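From: Parvathi Joseph
To: allotments and kitchen list
Date: 2/19/24
Subject: Re: Re: store cupboard lunches – what do you actually eat

Sorry, been meaning to answer this for days, typing on the bus so forgive the state of it.

Sharada Pai wrote:

> Right, I've had the January shop totted up and it's grim. Most of it is
> lunches. Two adults working from home, one teenager who comes in at four
> and eats like a horse. I want five or six lunches that come out of the
> cupboard, no going out for "just one thing" and coming back with a bag
> full. No soup please, we are souped out. Also does anybody still make
> that bean thing Roxana brought to the seed swap? I asked her for it and
> she said it was only beans, which I don't believe.
>
> Also – how long do you keep tins? Mohandas says the date is the date. I
> say it's a suggestion.
>
> Sharada

Beans first. I do have it, Roxana Condori wrote it on the back of a seed packet for me. Two tins of butter beans, drained, not rinsed. Big spoon of the oil from a jar of peppers, plus the peppers, chopped. Half a red onion sliced as thin as you can bear and left in vinegar while you do everything else. Parsley if the plot has any. Salt, more than you think. Leave it an hour. So it IS nearly only beans, but the pepper oil is doing the work.

What we have, most weeks:

Chickpeas crushed with a fork, lemon, mayonnaise, a bit of curry powder. On toast. Teenager proof, mine has it in a wrap with crisps inside.

Sardines on toast with mustard under. Grill it till the edges catch. Open a window.

Rice from last night, frozen peas, an egg, soy sauce. You know this one.

Pasta with a tin of tomatoes and a tin of lentils. Cook it down longer than seems sensible, it wants to go dark and sticky. Makes enough for two days and the second day is better.

Tuna and white beans, red onion again, lots of black pepper. Annapurna Mudaliar puts capers in, I can't stand them but the rest of my house can so they go in a saucer on the side.

Tuna melts, obviously. Grate the cheese straight into the fish and mix it up, then you only need half as much cheese. Cheap bread is fine, toast one side first or it goes soggy in the midle.
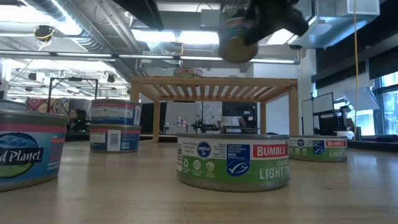

I drain it properly these days, in a sieve with the back of a spoon, five minutes, and then the mayo doesn't go thin on you. If it's in oil keep the oil and fry the onions in it. The spring water sort needs more help, lemon and a bit of butter melted in.

On dates – there's two kinds and Mohandas is half right. Use by, he's right, bin it. Best before, which is what's on tins, is about it being at its best. I've had chopped tomatoes a good year past and lived. What I won't touch is anything bulging or leaking, or with a deep dent on the seam, or rusty round the rim beyond a wipe. Small dent in the side, fine. Once it's open get it out of the tin and into a tub in the fridge, and we eat it by the next day or the day after.

Put the new ones at the back. I know everybody says so. I didn't for years and found three of evaporated milk from the old flat.

On money, I can't tell you what you'll save, depends what you were spending. Ours went down once I stopped buying salad bags, they were going in the compost half full. Grated carrot and cabbage with vinegar keeps for days and does the same job.

Did you want the flatbread one as well? Flour, yoghurt, pinch of baking powder, dry pan. I can send amounts tonight when I'm home, don't trust myself to do them from memory.

Oh and does anyone have spare onion sets, I've under ordered again. Happy to swap for broad beans, got loads.

My stop, must go

Parvathi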